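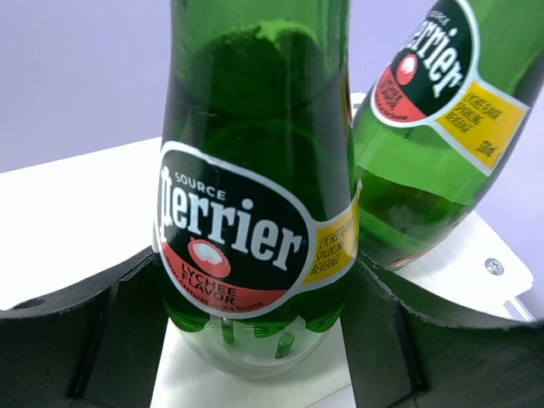
Six weeks with the Grilero kit

I've been promising this write-up since July, and a few of you have started to nudge me (hi, Joris), so let's go. The Grilero is a tabletop arm with a two-finger gripper and a small camera at the wrist, sold as a kit by Stulteck. You get the arm, the gripper, a controller box, the cables and a bag of screws that is far better sorted than any flat-pack furniture I've ever bought. I paid for mine out of my own pocket, same as everything else on this blog.

I wanted it for one job. I'm trying to teach an arm to handle glass bottles, upright ones and leaning ones, without knocking over the neighbors. Bottles are great practice for this. They're slick, they're round, they bend the light in ways that drive a camera crazy, and you can drink the contents at the end of the night. Lychee Perrier, if you were wondering, and yes, I've become a bit of a fan!

Assembly took me one long evening. The manual says 4 steps for the wrist, and it really is 4, but step 3 has you threading the camera cable through the last joint before the cover goes on, and the drawing shows it going the other way around. I had the cover on and off twice. Eulalia Ocampo spotted the same thing on the Montecinos forum and posted a corrected sketch, so look for that before you start. Everything else went together with the one hex key and a Phillips screwdriver.

Now the gripper, because this is the part I love. The fingers are chunky black things, rounded over the top, with flat angled facets and grooves on the inside. When I first took them out of the bag I thought they were far too thick for anything but boxes. I was wrong! The angled faces help a round object settle toward the middle, so you can be a little sloppy with your approach and still end up with a centered grip. On my old Iltarov arm, with its skinny parallel fingers, a bottle would roll against one side and squirm out. I logged 257 grasps over three evenings with the Grilero and had 19 misses. Most of those were my fault, and I'll get to that.

The wrist camera sits close to the fingers and looks right out over them, so you always have both fingertips in view along the bottom of the picture. I can't tell you how much easier that makes teaching by hand. With a camera off to the side I was forever guessing how much room I had left. With this one I can see the gap, I can see the bottle, and I can read the label on it, down to the "LYCHEE FLAVORED SPARKLING BEVERAGE" on the yellow panel. The downside is that a tall bottle runs out of the top of the view when you get in close, so you lose the cap. For gripping low on the body that's fine. If you want to grab by the neck you'll have to plan the last stretch from farther back.

About those misses. Clear and green glass lets you see whatever is behind and under it, and the bundled software sometimes takes a bright edge seen through the base for the edge of the bottle itself. A leaning bottle right next to an upright one is the worst case, with two green outlines running together and the same label on each. I got a lot further after I turned the exposure down a notch and moved my desk lamp so it stopped putting a hot stripe down the glass. Evanthia Gkikas wrote to me on a Tuesday night with a settings file she uses for jars, and that got me most of the rest of the way. Thank you, Evanthia, I owe you a bottle.

A few gripes, to be fair. The fan in the controller box is loud – louder than the arm by a good margin. The force setting goes from 1 to 6 with no units, and the jump between 2 and 3 is big. I stay on 2 for glass. The emergency stop is on a short cable, and I'd like it on a longer one so I could keep it by my keyboard. And the software wants to update itself every time you open it, which gets old when you only have an hour after dinner.

Support has been lovely, though. I asked about a slight wobble in the wrist and Brenda Pereyra from Stulteck answered the next morning with the exact screw to check. It was loose. A quarter turn and the wobble was gone.

Would I buy it again? Yes, for this kind of work, very happily. If all you want is to move cubes from one tray to another, a cheaper arm will do that and you can spend the difference on something fun. Next I'm going to try picking a bottle out from between two others, and after that Elba Durán has dared me to do wine glasses. Send me your exposure settings if you've tried stemware – I'll take all the help I can get.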